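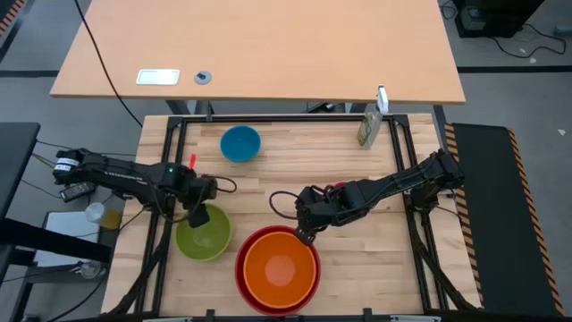 One reader writes that the gauge on the basement oil tank has read a quarter for three weeks with the furnace running every day, and asks whether it can be trusted at all. The reply from the Janer delivery desk was to stop reading it and dip the tank.

Float gauges stick. The float catches on its arm or the plastic sight tube clouds over, and the marker stays where it is while the oil goes down. Unscrewing anything on top of the tank is a job for the technician, but a light tap on the gauge housing will often free the marker. If it drops when you tap it, believe the lower number and order.

Dipping the tank

If your tank is outdoors and has a fill pipe that runs straight down, you can measure it with a stick. Use a clean, dry length of hardwood dowel, long enough to touch bottom with some left over to hold. Lower it gently until it touches. Pull it out, read the wet line, and wipe the stick with a rag kept for that purpose. Don't drop the stick or bounce it off the bottom, where the steel is usually thinnest. Put the cap back on right away.

Indoor tanks filled through a bent pipe can't be dipped this way. For those, keep a written record of deliveries and compare it with the same months last year.

Depth in centimetres doesn't convert neatly to litres on an oval tank. The middle holds much more per centimetre than the top or the bottom. Ask your supplier for the chart that goes with your model. The Istix 700 has its chart on a sticker beside the vent, and the sticker peels, so copy it onto a card and tape the card inside the furnace room door.

When to order

Order at a quarter full. On a tank holding 700 litres that leaves you a cushion for a cold snap or a road closure. Below 100 litres you are close enough to the outlet that sludge can be drawn into the line, and a plugged filter on a cold night means an emergency call at the emergency rate.

Suppliers are least busy in September and early October. If you can pay for it, fill up then. A full tank over the summer also has less bare metal inside for moisture to condense on.

Running out

If the furnace quits and the tank is empty, turn off the switch. Pressing the reset button over and over floods the chamber with unburned oil, and the next start can be a bad one. Press it once. If the burner doesn't catch and stay lit, leave it alone.

After a delivery to an empty tank the line has to be bled. Most companies charge for this, and it's worth paying for if you haven't done it before. Wait until the delivery has settled before restarting, an hour at least and longer if the tank is old.

Filters

Change the filter once a year, at the same time as the burner service. Write the date on the canister with a marker. The Miranda spin-on type is easier to change than the older cartridge in a bowl, but the gasket must be oiled first or it will twist and weep. Close the valve at the tank before you start and put a pan underneath. Check for drips after an hour and again the next morning.

Smells

A faint smell for a day after a fill is common. A smell that stays isn't. Look at these places first:

The fitting at the bottom of the tank
The filter canister and its gasket
The flare nuts at the burner
The floor under the copper line, especially where it passes through a wall

Wipe each joint with a piece of white paper towel. Heating oil is dyed in many areas and will show up as a pink or red mark. If you find a leak, close the valve, put something under it and call.

For small spills on concrete, cover the spot with clay cat litter, grind it in with your shoe and leave it overnight. Sweep up and repeat. The stain will lighten but the smell can hang on – a paste of baking soda and water left to dry over the spot takes care of most of it. Oily litter and rags go in a metal can with a lid until you can get them to the hazardous waste depot. They don't go in the household garbage, and the rags should never go through the dryer.

Outdoor tanks

Look at the legs every spring. Frost heave can tip a tank so slowly that you won't see it from the kitchen window, and a leaning tank puts strain on the line. Lay a level across the top. If one leg has sunk or the pad has cracked, have it dealt with before the next delivery, while the tank is light.

Keep snow off the vent and the fill pipe. Shovel a path to the fill the width of one person, and keep the dog in on delivery day. Drivers on the Surkov side road will skip a house they can't reach and may not be back for 7 days.

If the whistle in the vent doesn't sound during a fill, the driver is supposed to stop. Have the alarm replaced. Wasps like to build in the vent in August, so check that the screen is in place and has no holes.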